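About Wodis

Wodis is a furniture and tabletop business with a workshop, a small showroom and a mail order desk. We make tables, benches and shelving for homes, schools and clubs, and we repair older pieces when they are worth repairing.

The company was started by Bheki Matlala, who learned joinery at the Hlongwane workshop and left to take on his own orders. The first were kitchen tables for neighbors. A school then asked for a set of activity tables, and school work has been a large part of the business ever since. Last year we delivered 1,548 pieces, over 600 of them to schools.

Our tables are sold in two lines. Norevari is the home line, made to order in four lengths. Korum is the school and club line, with plain tops that wipe clean and legs that can be swapped for a taller or shorter set as children grow. 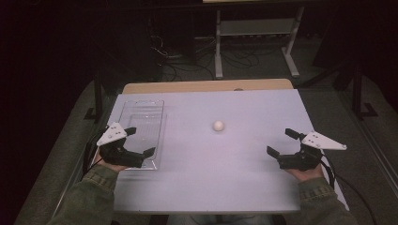 White tabletop with a strip of light tan wood at the far end, with a clear tray and a small ball.

Most orders begin with a phone call or a sketch. We ask for the size of the room, the width of the narrowest door and how many people need to sit down. Drawings go out within a week. We don't start cutting until the customer has signed the drawing, and changes after that point are charged at cost.

Home orders usually take six weeks. School orders are built in spring and delivered in August, before classes start - if you need tables for the new year, please get in touch early.
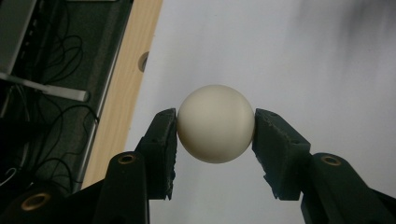 A plain off-white ball, held on both sides.

Repairs are done on Tuesdays and Thursdays. Bring the piece in or send photos first. The minimum charge is $4 for a replacement foot or glide, and we quote everything else after looking at it. We keep 500 spare leg sets in stock for older Korum tables, including the first version with the narrow bracket.

The showroom is open weekdays and Saturday mornings. Parking is behind the building, next to the loading door. For school and club orders, ask for Bheki.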